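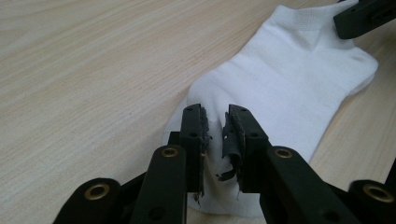
Outdoor club planning mtg, 4 December 2020

Started late, sound problems. June mins ok'd.

Stumberg dunes overnight: 20 spots, permit is $100 for the group. Park wants the list two weeks ahead. Agreed to go for it.

Jarari canyon hike: road still closed past the gate. Put off, check agian in spring.

Gear: Prorno tents, two with bad zippers. Get repair quote. Headlamps fine.

Money: 1,000 in account before permit.

Bae Lake campsite, no decison. Next mtg online, same link.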